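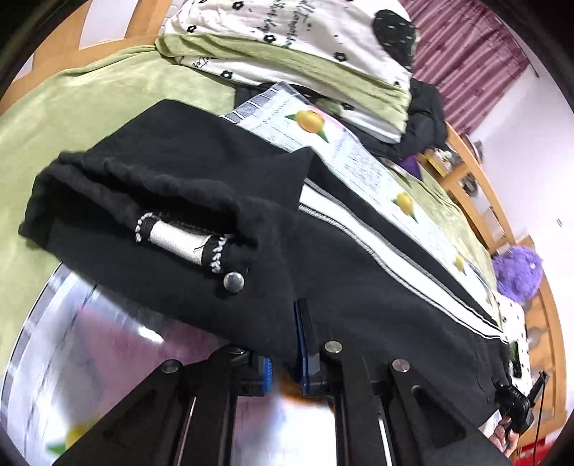
A folded black knit garment with a round snap button.

News > Crime and Justice > Research

Study maps where stolen goods change hands

Shutting down a handful of resale spots may do more to slow organised shoplifting than arresting the people who run them, according to a study released in November by the Lindine Centre for Crime Research.

Researchers spent 26 months tracking stolen clothing, tools and baby formula through the suburb of Brimitz. They logged 1845 separate sales and found that around 90 per cent passed through the same few car parks, laundromats and market stalls.

"The sellers come and go, but the places stay the same," lead author Nicanor Campos said. "When one group was charged, another was using the same car park within a fortnight."

Two of the sites have since had their lighting and opening hours changed under a trial with the local council. Recorded sales at both fell over the following winter, although the report says it is too early to know whether the trade has moved to neighbouring Oltetti.

The authors recommend that councils and police share location data every quarter. A second stage of the work will look at online listings.

Related items
Oltetti court to extend evening sittings
Retail theft reports up in regional centres
Council reviews market stall permits

Contact the newsroom | Copyright Lindine Courier | Back to top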